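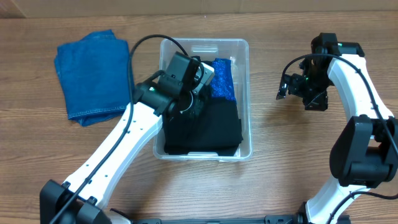 最終更新日：2019年12月21日（土）

衣類の箱詰めで左アームが過電流停止する件、原因がほぼ絞れたので記録しておく。制御ソフトは自作のKeka、グリッパの電流監視は周期127 Hzで回している。

症状は単純で、左グリッパをケースの中に下ろして布を押さえると、把持判定が出る前に手首軸の電流が上限を超え、左だけが脱力する。右は正常のまま待機姿勢を保つ。ログには過電流のフラグが一つ残るだけで、どの接触が引き金になったかは分からない。

最初に疑ったのはケーブルの取り回しだった。手首からのケーブルがケースの縁に引っかかれば、同じような負荷が出る。クリップの位置を変えて50回試行したが、発生率に有意な変化はなかった。
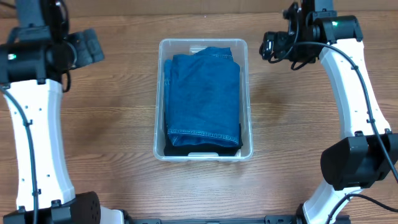

ケース内にデニムと黒い衣類を重ねた状態。両アームは外。

次に積み重ねの高さを見た。Keka側では、衣類の上面の高さを手首カメラの画像から推定し、そこから一定量だけ押し込む。デニムが上にあるときは推定が安定している。縫い目がはっきりしていて特徴点が取れるためだと思う。黒い布が上に来ると特徴点が激減し、推定値が実際より低く出る。低く出れば、その分だけ深く押し込む。

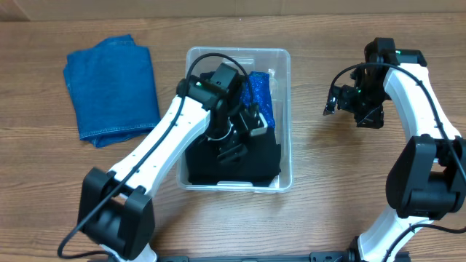 光沢のある青い布が隣にあると、さらに悪い。反射の位置が手首の動きにつれて移動し、対応点として誤って採用される。ログを再生して確認したところ、高さの誤差は最大で36 mmに達していた。押し込み量の設定より大きいので、止まって当然である。

問題は停止の仕方にもあった。過電流を検出するとサーボを即座に脱力させていたが、ケースの内側でこれをやると、アームの自重がそのまま布とケースの底にかかる。布なら実害は小さいが、手を入れて衣類を直している最中だったら話が違う。5月に書いた停止処理をそのまま流用していたのが誤りで、当時はケースを使っていなかった。

修正は次の通り。過電流を検出したら現在位置を保持し、500 ms後に鉛直方向へ低速で退避、ケースの縁より上に出てから停止する。非常停止ボタンの系統はソフトから独立しているので、変更していない。

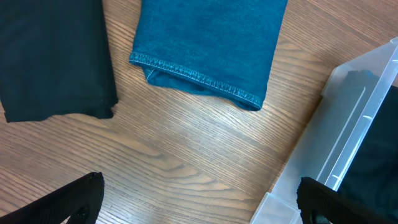
高さ推定のほうは、特徴点の数がしきい値を下回ったら画像を信用せず、低速で下ろして電流の立ち上がりで接触を判定する方式に切り替えた。サイクルタイムは延びるが、黒い布に関してはこれで過電流が出ていない。

青い布は未解決。偏光フィルタを試すか、反射領域をマスクするかで迷っている。フィルタは手首カメラの前面に固定する場所がなく、まずマスク処理から手を付ける予定。結果が出たら追記する。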